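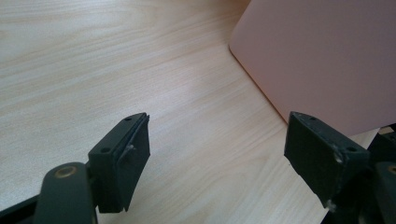 Safe Hands: The Rules for Working With Grippers

A guide for readers aged 8 to 11
Published by the Notetham Centre for Safe Machines
Last checked: Thursday, October 16, 2025

A gripper is a tool that picks things up by squeezing them between two fingers. Some grippers are fixed to the end of a robot arm. Others are held by a person, who uses them to show a robot how a job should be done. The robot learns from what the person's grippers did, in much the same way that you might learn to tie a knot by watching somebody else's hands.

Every workplace that uses grippers needs rules. Some rules protect people. Some protect the objects being moved. A few are there so that the robot learns good habits.

What is a standard?

A standard is a set of rules that many people have agreed to follow. There are standards for bicycle helmets, for plugs and for the paint on toys. When a company follows a standard, people who have never visited it can still know how the work is done.

At our centre we follow a document called the Solberg Code. It has 9 parts, and this page explains the ones that visitors ask about most often. The full Code is kept at the front desk and may be read by anyone.

Rule one: Clear the space

Before work begins, the table must hold only the things needed for the task. Drinks, bags and pencils are put away. A person who is holding a tool in each hand cannot easily catch a cup that has been knocked over.

Rule two: Look before you close

The fingers should be wide open as they come near an object. The operator (the person holding the gripper) checks where the object is lying and which way it points. Only then may the fingers close. 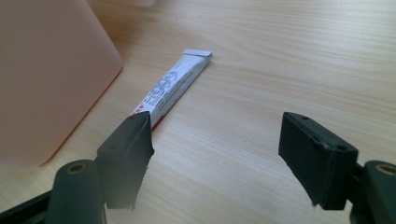
A slim white tube on the desk, with the gripper fingers apart.

Soft objects need particular care. A tube can be squashed, and if its cap is loose the contents may come out. The Code says that operators must use the smallest squeeze that will hold the object safely. Try this at home with a ripe banana and your finger and thumb. How gently can you hold it before it slips?

Rule three: Check the fingers

Gripper fingers wear out, just as the soles of shoes do. Edges fray and surfaces get scuffed. Operators look at both fingers before each session and write down what they find in the Prolden logbook. Small marks are allowed. A finger that no longer grips properly must be changed.

Our logbook now has more than 457 entries. The oldest pages are in pencil and rather hard to read.

Rule four: Mind the cables

Many tools have cables, and a cable can catch on a lid, a table corner or a wrist. Operators must leave enough slack for their arms to move freely. If a cable pulls tight, work stops until it has been freed.
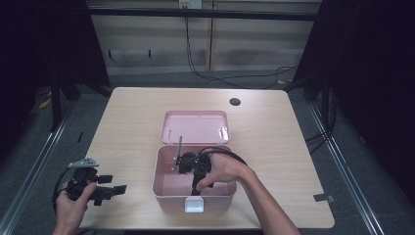
Two hand-held grippers in use, one of them inside an open pink box.

Rule five: Move slowly near edges

Boxes, trays and drawers all have edges that a gripper can bump. Operators slow down when going in and when coming out. Hurrying also sets a poor example for the robot, which may copy the bump along with everything else.

Rule six: Anyone may say stop

If any person in the room says "stop", all work stops at once. It does not matter whether that person is the manager or a visitor aged 9. Béla Antal, who looks after safety training at the centre, asks every school group to practise the word together before the tour starts.

Words to know

Gripper: a tool that holds objects between its fingers.
Operator: the person using the tool.
Slack: extra length in a cable, so that it does not pull.
Standard: rules that many people have agreed to follow.

Something to do

Write 2 safety rules for a job you do at home, such as washing up or feeding a pet. Ask an adult whether they would add another. Schools in Lolluvville and Notetham may send their rules to the centre for display in the entrance hall.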